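Speaker notes - "Where the Chopsticks Go: Small Tools in a Shared Kitchen"
Ristari housewares evening, Skendness, 2nd November
40 minutes, questions at the end

Opening

Thank the hosts. Check the back row can hear before starting.

Say what the talk covers: storing and sorting the long thin things. Chopsticks, skewers, straws, stirrers. They roll, they slip through drainer slots, and they lose their partners. Plates and pans get plenty of attention already.

Ask for hands: who has an odd chopstick in a drawer at home? Wait for the laugh and move on.

The basket

Start with the container. At the Hanrahan kitchen we used to keep everything in one deep drawer. In March we took it all out and sorted it on the floor, 143 pieces, and a lot of them had no match.

Points to make:
Wire sides let air through.
A handle means the whole set goes to the table in one trip.
Tall sticks stand up above the rim, so you can grab one without digging.
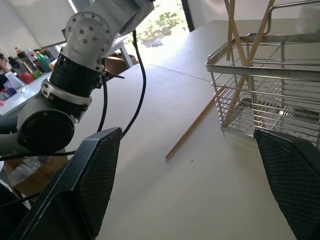 Wire basket with handle, two chopsticks standing, one on the table.

Go slowly on this one. A rectangular basket gives the sticks corners to lean into. In a round jar they fan out and tip it over if the jar is light. Pass the sample basket to the front row now and ask for it back at the break.

Mention drying. Wooden chopsticks should be dry before they go in a closed drawer. In an open basket I still leave them overnight before putting a cloth over the top.

If anyone asks about price, the Irkitz price list is on the side table. Don't get drawn into it here.

The table itself

This is the part people skip. A basket only helps if there is a clear spot to set it down, and most shared tables collect things during the day.

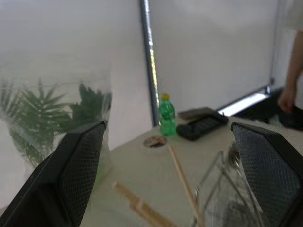

Small dishes, bottles and anything with buttons should move to one end before you start sorting. Wipe down, then lay the sticks out side by side with the thin ends facing the same way. Pairs show up quickly once they are lined up.

Match by length first, then by color. Ignore small scratches.

Odd ones: keep up to a handful for stirring or for propping up seedlings - the rest can go. Our kitchen serves roughly 800 meals a month and we have never run short.

Closing

Repeat the order: clear, wipe, line up, match, stand in the basket.

Handout is one page, 40 copies by the door. Collect the sample basket.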